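7/16/22

Slow Saturday, and I finally made the Horero bean soup with 9 cloves of garlic! 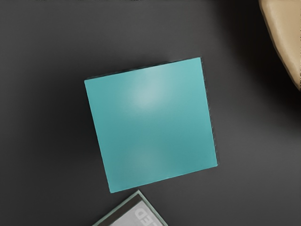
Martim called at lunch to say the ferry to Lindska is full till September (of course it is). So no island this summer. I've been staring at teal all day, like that block on the dark gray, and now I want the bathroom that color.

Two paint cards are taped up already.
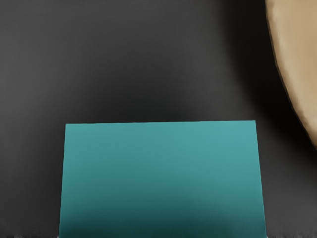

1 min read

Mom votes for cream, but she always does. Going back for more garlic tomorrow.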